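Guides > Poetry Reader > Scansion > Marking a poem

We use cookies to remember your place. Accept | Settings

4. Marking the metre of a poem

1. Open the poem in Narkeo and choose Scan.
2. Tap each stressed syllable once. Tap twice to clear a mark.
3. Press Divide to put in the feet. Lines with more than 6 feet are shown in grey and must be divided by hand.
4. Save before you turn the page.

Note: elisions such as "o'er" count as one syllable.

Caution: Clear All also deletes your margin notes.

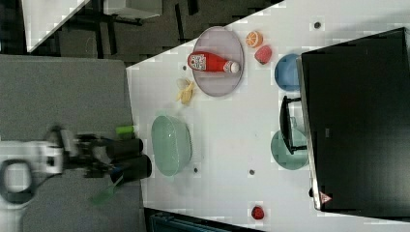

Comments (3)

Gizella Kelemen: Step 3 put the break in the wrong place on line 86 of my elegy. Dividing by hand fixed it.

Jamshid Mazandarani: Does it cope with sprung rhythm? Mine marks every line as iambic.

Fereshteh Babaei: Jamshid, set Metre to None first, then tap.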